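Switching our kitchen linens from paper to cloth, a thread. Started in December, writing it down now so I remember what worked.

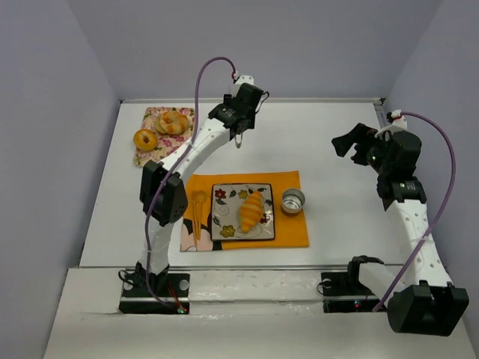 We were going through 2 rolls of paper towels a week. Most of that was wiping counters and drying hands. A stack of cotton cloths in the top drawer took care of nearly all of it.

Buy plain cotton or a cotton-linen mix. Skip anything labeled microfiber if you want to boil it. Skip terry for glasses, it leaves fuzz.

New cloths don't absorb much. There's a finish on them from the mill. Wash them hot before first use, no softener, then wash them again. Ours needed 3 washes before they stopped pushing water around the plate.

Fabric softener is the main thing that ruins dish towels. Same for dryer sheets. If yours have gone slick, soak them overnight in hot water with washing soda and rinse well.

Printed cloths fade faster than woven patterns. Check the back. If the pattern is just as strong on the back, it's probably woven and will hold up. I keep the printed ones for covering bread dough.

Dionysis Liapis asked about smell. Don't put a damp cloth in the hamper. Hang it over the oven handle or the side of the tub until it dries, then toss it in. I had one bad week and that was why.

Grease is the other problem. For bacon pans and anything with a lot of oil I still use paper. One roll lasts us a long time now.

Napkins: 14 inches is too small for dinner, fine for lunch. 18 or 20 is better. I cut mine from an old bedsheet and hemmed the edges on the machine. Mitered corners look nicer but take forever. I folded them square.

Iron them damp or don't iron them. I fold them straight off the line and they look okay.

Tatsuya Murakami says he hems with a zigzag and no fold at all. I tried it on a rag and it frayed by the second wash. Might be my thread. He's using a heavier one.

Stains: cold water first for egg and milk, hot for butter. Turmeric doesn't come out. Hang it in the sun for a few days and it gets lighter.

Next up is the bread bag. I have half a yard of unbleached linen left and a drawstring from an old pair of sweatpants. Will post the measurements when I've cut it.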